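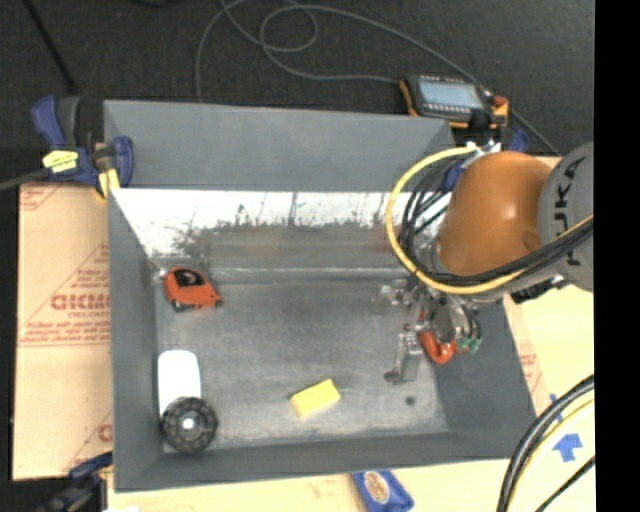
Stimcombe bin picking - gallery

Pictures from the picking cell at Stimcombe, where we are gathering grasp examples for the Jangate project. Each attempt is stored with a camera view of the bin and a mark for whether the pick held. The learning system is trained on both kinds, so failed picks are kept.

The view from the fixed camera. The KUKA arm is over the right side of the bin, with a glossy orange-red item under the gripper. The yellow block and the white item are still out on the metal floor.

The bin is held with bar clamps. If it shifts, the camera has to be calibrated again, and that takes some 80 minutes.

The control pendant is kept on the floor behind the bin. Whoever is running the session stays within reach of it.

Notes on the set

Items are put back by hand after every run, in a new layout. We use 5 layouts per session and 2 sessions a day. Shiny metal gives the depth readings trouble, so we left the bin as it is - the system will have to cope with scuffs and reflections later on anyway.

Labels are checked by Rodrigo Vieira. Cell set-up and gripper by Bogdan Gajewski. The object list came from Una and will be changed in May, when softer packets are added.

Page last changed 05/09/2020.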